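Stubbs Street Pantry: Progress Report to the Povov Fund
Wednesday, February 21, 2018

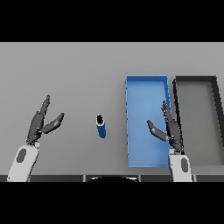
Is the pantry on track to spend the grant by the end of the period? We expect to spend all of it, with the last payment going to shelving at the Otel site.

Since September we have given out 2834 food parcels from two sites. Demand at Otel was higher than planned, mostly from families with school-age children. Plarance was slower to start - the bus route changed and people had trouble reaching us before closing. We moved opening hours to late afternoon and numbers have picked up.

Some 410 households are now registered. Canned fish and baby formula still run short most weeks. Rice and pasta are well stocked and we have stopped buying them for now.

The walk-in cooler repair cost more than the quote. We covered the difference from the fuel line, so no change to the total is requested. The lease at Plarance is up for renewal and we are waiting on the landlord's terms.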